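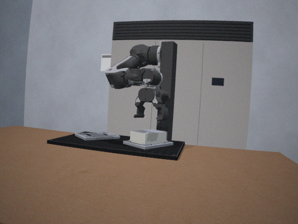
Neues vom Küchentisch: Der Umzug ist durch

So, ihr Lieben, ich sitze wieder an einem richtigen Tisch! Zwei Wochen lang habe ich diesen Newsletter auf den Knien getippt, zwischen Kartons und einer Stehlampe ohne Schirm, und mein Rücken hat mir das ziemlich übel genommen. Jetzt steht das Ding im neuen Zimmer in Skunville, braun, groß und schwer wie ein Klavier (112 Kilo, sagt der Lieferschein, und Dardo Alarcón hat beim Tragen jedes einzelne davon kommentiert).

Geölt habe ich ihn auch schon, mit dem Hartöl von Barnamach. Dünn auftragen, 8 Stunden warten, dann nochmal. Ich hab beim ersten Mal natürlich viel zu viel genommen und durfte alles wieder abreiben, das klebte wie Honig ... Falls jemand von euch das Wachs von Espinoza kennt: Taugt das was gegen Wasserränder? Schreibt mir gern!

Im Mai kommt dann das Regal dran. Die Bretter liegen noch in Pretenport bei meiner Schwester in der Garage.

Kontakt | Impressum | © Küchentischpost | Nach oben

Diese Website verwendet Cookies. Mehr erfahren | Einverstanden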